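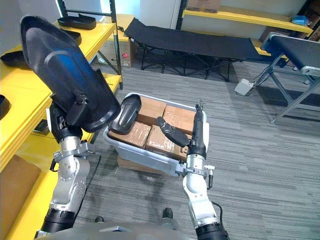
Posted by Ntuli

I finally took my old walking boots in to be resoled, and I have been thinking about them ever since. They carried me up and down the Viraver trail so many times that the heels had gone completely crooked (my left foot has always been the lazy one!). My grandmother used to say you could tell how somebody's week had gone by looking at their heels, and I suppose mine had been having a rough few years.

The repair shop in Lelelstead charges a little over what I'd hoped, 100 dollars with new laces thrown in, but I couldn't bring myself to part with them. I bought those boots one rainy April, when I was still getting blisters on the way to the mailbox, and now they fit like nothing else I own. They'll be ready in 3 weeks, so until then it's sneakers and short walks for me.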